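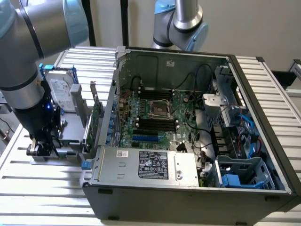 Where does the Plorgate go in the signal chain?
Place it after the distortion pedal and before any delay or reverb. If it follows a delay, the gate will cut the repeats short.

4.2 Connecting and setting the gate

CAUTION: Turn the amplifier volume to zero before plugging or unplugging any lead.

1. Connect the guitar to the distortion pedal, and the distortion pedal output to IN.
2. Connect OUT to the next pedal or to the amplifier input.
3. Plug the 893 adaptor into the DC socket. Other adaptors are not covered by the warranty.
4. Set THRESHOLD to 2 and RELEASE to the centre position.
5. Raise the amplifier to rehearsal volume with the distortion engaged. Mute the strings by hand.
6. Turn THRESHOLD clockwise until the hiss stops. Settings above 8 may clip the start of quietly picked notes.
7. Play a palm-muted riff and adjust RELEASE. For fast tremolo picking, start at 50 ms. For sustained doom chords, use a longer setting.

Note: Down-tuned guitars with high-output pickups usually need a lower THRESHOLD. Repeat steps 5 to 7 after changing tuning or pickups.
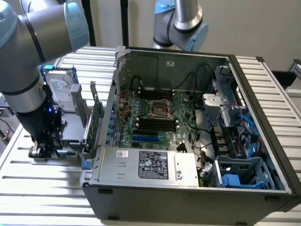 Desktop tower case on its side, side panel removed.

4.3 Storing a setting

1. Hold the footswitch until the indicator changes colour.
2. Release it, then press once to confirm.

Note: Stored settings are retained when power is disconnected.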